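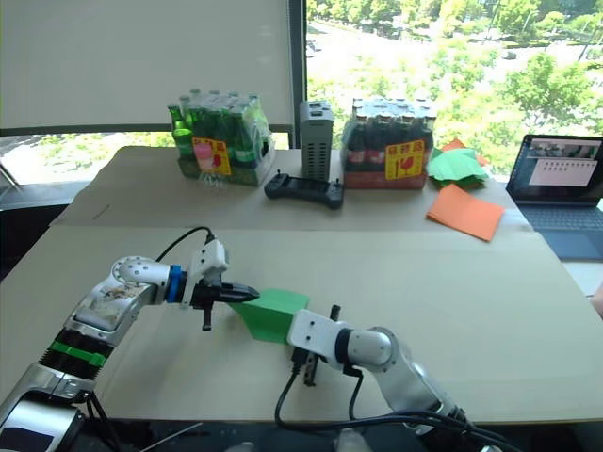 Bevholm Introduces Single-Sheet Folding Stock for Classrooms and Craft Rooms

Thu 22 February. Bevholm, a converter of colored papers for schools and craft suppliers, today announced the Harkura line, a range of cut sheets made for hand folding. The first color to ship is green. Four further colors will follow in July.

Harkura sheets are dyed through the full thickness, so a crease does not open onto a white core. Grain direction is printed on the wrapper of each pack. Users folding simple base forms can orient the first crease along the grain and place later diagonal creases with less spring-back. The sheet is uncoated on both sides and accepts pencil, water-based marker and glue stick.

The line was developed over 29 months at the company's Clusar plant. During that period, test folders completed 3000 trial folds on flat, light-colored tables. Each sheet was creased once, pressed with the hand, opened, and creased again on the same line. Sheets that cracked or lost color at the fold were logged by batch, and the fiber blend was adjusted twice before the final specification was set.

"Most complaints we receive about folding paper concern the second crease, when the fold has to narrow to a clean point," said Branwen Ellis, product manager for papers at Bevholm. "We changed the blend until the point held its shape and the table stayed free of dust."

A green sheet folds to show lighter and darker areas depending on how each face meets the light. Bevholm recommends working on a smooth surface with no raised seam under the paper. Sheets should be stored flat in the wrapper and kept out of direct sun.

Harkura will be sold in school packs of 1000 sheets and studio packs of 800 sheets. The studio pack uses a heavier grade intended for display models. Both packs ship in a recyclable board sleeve. Distribution will be handled by Pritchard, which has supplied Bevholm papers to school buyers under an existing agreement.

Orders for green are open now. Sample folders containing both weights and a printed folding guide are available to schools and retailers on request.

Media contact: Branwen Ellis, Bevholm, Paper Products Division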